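Phone games that eat your storage: what helps and what doesn't

Every list of tips for a slow phone tells you to get a cleaner app. I tried two of them, Gilla and Kendov, and I'm not convinced either did a thing for my games apart from adding adverts. Gilla told me it had found 3,002 junk files. Fine, but the game I wanted to play still took an age to load.

Clearing the game's cache in your phone settings is worth a go. Clear cache, mind, and leave "clear data" alone unless your account is linked. Naveed Mirani wrote in to say he lost 5 heroes that way, all from a guest login, and support wouldn't give them back. 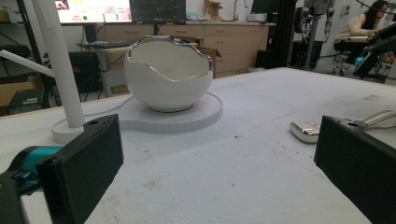 White eggshell-shaped bowl with a silver rim.

Next, look inside the game itself. Many have a download menu where voices and old story chapters can be removed, and you can fetch them again later over wi-fi. Do it before a big update – these often want far more free space than the store page says.

As for "game booster" modes, I remain doubtful. Mine mostly hides messages, and you can do that with the do not disturb button. Closing every other app before you play is another one people swear by. Try it with and without, and see if you can tell. I couldn't.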